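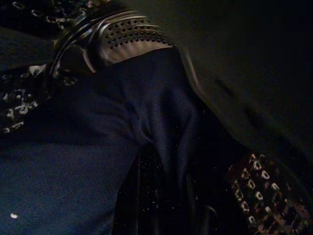 **Kordestani Motors opens second used-car lot in Drirkstead**

DRIRKSTEAD, January. Kordestani Motors, the family-run used-car dealer in Flalesmont, has opened its second location, on the old lumberyard site at the north end of Drirkstead. The new lot is open now, with evening hours until 8 p.m. for people who can't get away from work to look at a car.

The business sold 3,954 cars and trucks from its Flalesmont lot before taking on the new site, and many of those buyers made the drive over from Drirkstead.

"We've had folks from this town asking us to come over here for years, and we're thrilled to finally do it," said owner Behrouz Najafi. "They come back with their kids, and then the kids need a first car! We wanted to be closer to them."

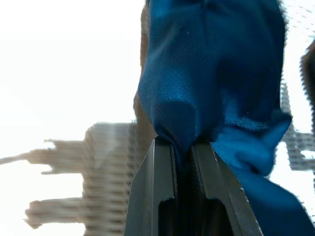 The Drirkstead lot will carry mostly small sedans, minivans and pickups, with a covered row for hybrids. Every vehicle gets a road test and a written inspection report, and shoppers are welcome to take the report to their own mechanic before they decide. Six people have been hired for the new location, including two full-time technicians who trained in the Flalesmont shop.

Online listings for both lots now run on Sturnano, the dealership's new inventory system, so a car parked in one town can be held for a test drive in the other. Trade-ins are accepted at either address.

Service appointments in Drirkstead can be booked by phone or at the front desk. Oil changes and tire rotations are available now, and brake work starts once the second lift is in.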